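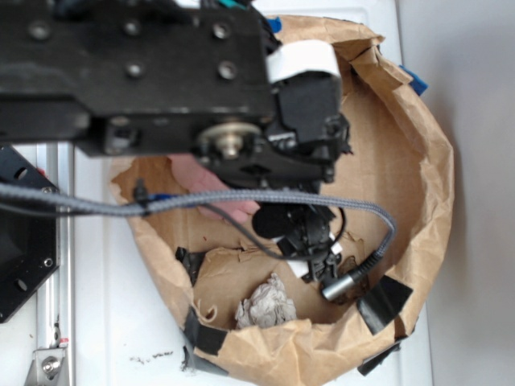
The Cliredero open day is a yearly show-and-tell of working robots, held in March at the old Jaber works, and I've been to enough of them now that I was asked to write this entry (so forgive the "I" all over it). It runs for a single day and it's free to get in. You wander from bench to bench and watch machines have a go at ordinary jobs, and the one people cluster round is always the bag bench, where an arm works over an open brown paper bag. The bag's rim is held by strips of black tape, the gripper reaches right down inside, and at the bottom there's a crumpled wad of grey paper. I could stand there all afternoon!

Origins

The day started as a favour. Dinesh Talukder was running the workshop at Cliredero and kept getting letters from schools wanting a look round, and in the end he opened the doors on a Tuesday and put the kettle on. He'd expected 12 people. He got 70, and they ran out of cups before eleven. The next year it moved across the yard to the Jaber works, which has bigger doors and a proper car park, and it has stayed there ever since apart from one year when the roof was being done and everybody squeezed into the Sultia canteen. The best attendance so far is 1,241, written in biro on the inside of the reception cupboard.

The bag bench

Picking things out of a bag sounds like nothing much. You do it every time you come home from the shops, usually while talking to somebody and looking the other way. For an arm it's a horrible job. A box has straight sides and stays where you put it, but a paper bag sags and creases and throws shadows over whatever is at the bottom, and if the gripper leans on the side then the side moves. Soft things are worse again, as they change shape the moment you squeeze them. Shafiq Biswas, who looks after the bench, told me he would take a bag of bolts over a bag of tissue any day of the week.

Paper bags get scruffy with use, too. The one on the bench had tears along its rim and the top had gone all wrinkly, and I rather liked it for that (it looked like the ones under my sink). Shafiq says he swaps them when they get too floppy to stand and that he's been through over 100. He keeps the flat ones in a drawer marked Zenda, after a piece of kit that used to live in it, and this confuses every new starter.

Format of the day

Doors open at ten. There are no timed slots for the benches, though the talks upstairs do fill up and it's worth putting your name down when you arrive. Each bench has someone who works on it the rest of the year, so you can ask as many daft questions as you like, and I've asked most of them. Children are welcome but have to stay behind the yellow line, same as the rest of us.

The Sultia stand, by the stairs, is for people who want to try driving a small arm with a joystick. I was terrible at it! There's a queue from about noon, so go early or else wait until everyone has drifted off for lunch.

Getting there

The works is ten minutes on foot from the station, mostly downhill. Use the yard entrance, as the front door sticks. Tea is by donation and the cheese scones go quickly.

See also: Jaber works; Cliredero workshop; Bin picking; Grippers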